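Small succulents on a desk: keep them or move them?
4 min read

Cemham_Jo
Right, I need opinions from people who've been at this longer than me. I've gone completely potty for little succulents since October and they've taken over my desk. I started with one sad echeveria from the garden centre and now I can't walk past a plant stall without coming home with a bag. I love looking up from my work and seeing something green! But my sister says they'll all go leggy and die because a desk is no place for them. My desk faces a north-east window. Is she right?

haworthia_hal
She's half right. Haworthias and gasterias will be perfectly happy there. Echeverias want proper sun and they'll stretch towards the glass by February. Put the echeveria on your brightest windowsill and fill the desk with haworthias, there are hundreds of kinds and you will want all of them.

Luuk Smits
I don't agree about the echeveria. I've kept one on a north-east desk for 5 years and it's as tight as the day I got it. It gets turned a quarter every Sunday and hardly any water from October on. People blame the light when it's the watering that does it.

haworthia_hal
Luuk, with respect, yours also sits under a lamp. You posted about it in the lamp thread!

Luuk Smits
A reading lamp. In the evenings. It isn't exactly a greenhouse.

Marrow_and_Me
Can I ask about pots while we're here? I bought a set of 5 white ones from Timmermans and they look lovely but there's no hole in the bottom. Do I drill them or use them as covers?

haworthia_hal
Covers. Keep the plant in its plastic pot, drop it in, lift it out to water, let it drain, put it back. I've drilled ceramic twice and I've cracked ceramic twice.

tuppence_b
Drill them! Masking tape over the spot, a tile bit, a dribble of water and go slowly. I've done loads and only lost one, and that was my own impatience. It's such a satisfying job on a wet afternoon.

Cemham_Jo
Oh I'm going to have to try that. I've got a 15 cm tray from Gistuvero that would sit underneath nicely. What about arranging them? Mine are dotted everywhere, and I keep knocking one over with my elbow when I reach for my tea.
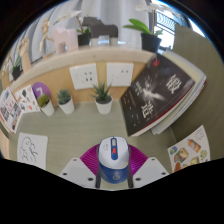
tuppence_b
Arranging is my favourite bit, and I'm a firm believer in a straight row at the very back of the desk. Dotting them about means you're forever shuffling them to find somewhere to write. Go for different shapes in matching pots: the three in my picture are a round leafy one, a spiky bluish one and a big pointy one like an aloe, all in white, and the row stays up against the wooden ledge so there's still space for a book and a heap of paper. I do like the tallest at one end. In the middle it looks like a wedding photo.

Marrow_and_Me
That bluish one is gorgeous, I want it. And I like them against that soft green desk.

haworthia_hal
Nice row. I'd give the big one a few more inches from its neighbour though. Those upright leaves get wide before you notice, and mealybugs love a spot where leaves touch.

tuppence_b
Hal, I like them cosy. We've been over this.

Luuk Smits
I'm with Hal on the spacing, for once. Jo, what soil are you using?

Cemham_Jo
Just the Handevico cactus mix, straight from the bag. Is that wrong?

Luuk Smits
Not wrong. I'd add a good lot of grit to it. Half and half if the room's cool.

Cemham_Jo
Grit is on the list! I've moved everything to the back of the desk in one line and it's so much better already, I can open my laptop without holding my breath. The echeveria is staying for now, sorry Hal. I'll report back in spring.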